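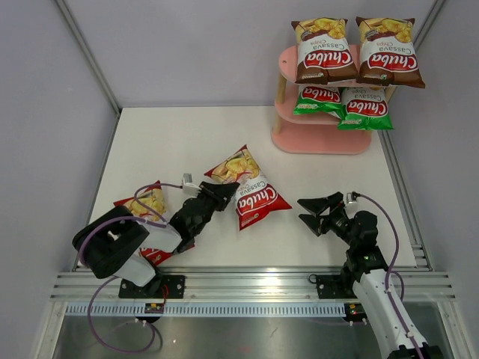 Cell 2, shelf restock task, both arms at the center bag. Rack is back right.

Two-arm bag cell: cable routing and gripper drift
Forum: Cell Setup and Maintenance

ullent_bench
Posting the current state of our bag cell before I take the cable runs apart. Two arms on a common front rail, extrusion sides, three-board pink rack in the back right corner. Product is Chuba cassava chips: red bags start on the table, brown and green are already on the rack. The bottom board is the target for the red ones.

Two problems.

1. The left arm wrist camera drops out. It reconnects by itself after a second or so, but the run is lost by then. It only happens when the arm is folded back toward its own base. Fully extended, never.

2. The right gripper closes late on the lower finger. Homing fixes it for about 100 cycles, then it creeps back.

Controller is a Brutmont, stock firmware. Cables are the purple ones that came with the camera kit.

gantry_mule
Problem 1 is strain at the camera connector. Your thin purple cable leaves the module to the left, goes out over the bag and comes back to the white link with nothing holding it that I can see. Folding the arm changes the radius right at the plug. Put a clamp on the wrist housing 2 inches back from the connector and leave slack between the clamp and the plug only.

Also get that loop below the front rail up off the bottom. It will find something to hook on.

ullent_bench
The loop is there on purpose. It is the service slack for the base joint. With it tied up short, the base hit the end of the cable before it hit the soft limit.

gantry_mule
Then set the soft limit correctly and shorten the loop. Slack should be sized to the motion you use. Nothing in that cell needs full base travel. The rack is on the right and the left arm has no business swinging out past its own side.

tapped_m5
Disagree with shortening it. A hanging loop spreads the bend over a long length. A short one concentrates it at the tie point, and you replace the cable every few months. We ran both ways at Alvarado and the long loops outlasted the short ones by a wide margin. The snag risk is real, so put a guide under the rail. Don't pull the cable tight.

gantry_mule
A guide is fine. A free loop is not. We can agree on that much.

coldstart
Swap the cables left to right before you clamp anything. If the dropout follows the cable, you have a broken conductor and no clamp will help. Takes ten minutes.

ullent_bench
Swapped. The dropout followed the cable to the right arm, though it shows up less often there. So the conductor is damaged, and I assume the fold is what damaged it. New cable is on order. I will clamp the replacement at the wrist and put a guide under the rail for the loop.

Any thoughts on problem 2?

tapped_m5
What are you homing against? If the fingers home on contact with each other, any film or dirt on the pads moves your zero. Snack bags leave a residue on rubber. Wipe the pads with alcohol, home, run 100 cycles, read the offset, wipe again, home again. If the two zeros differ, it is the pads.

coldstart
I doubt it is residue. Dirty pads would shift both fingers evenly. He says only the lower one is late. That sounds like a set screw on the lower finger drive, or backlash in that side of the linkage. Power down, hold the upper finger still and rock the lower one by hand.

kerf_and_shim
Check the mounting plate while you are in there. The black plates with the round holes are easy to under-torque on aluminum extrusion. If the right one shifts on the rail, the whole arm points somewhere else and a healthy gripper looks late. Put a witness mark across plate and rail with a paint pen.

ullent_bench
Results so far.

Pads: wiped, no change in zero. Residue ruled out.
Plate: witness mark still lined up after 415 cycles. Plate ruled out.
Lower finger: has play. The upper has none that I can feel. The set screw took almost a quarter turn before it seated.

I backed it out, cleaned the thread, applied medium threadlocker and let it cure overnight. Zero is unchanged at 400 cycles.

coldstart
Do the upper one too. Same screw, same hours on it.

tapped_m5
And note the cycle count somewhere on the cell. We log ours in Cukby but a strip of tape on the upright does the job.

ullent_bench
Upper finger is next. Cable is due in August, so the left arm runs with the old one and a reduced fold angle until then. I have the elbow limited in software. It can still reach the near red bag but the approach is slower.

gantry_mule
Which clamp are you using at the wrist? The snap-on type creeps on round housings. Use a two-piece with a rubber liner.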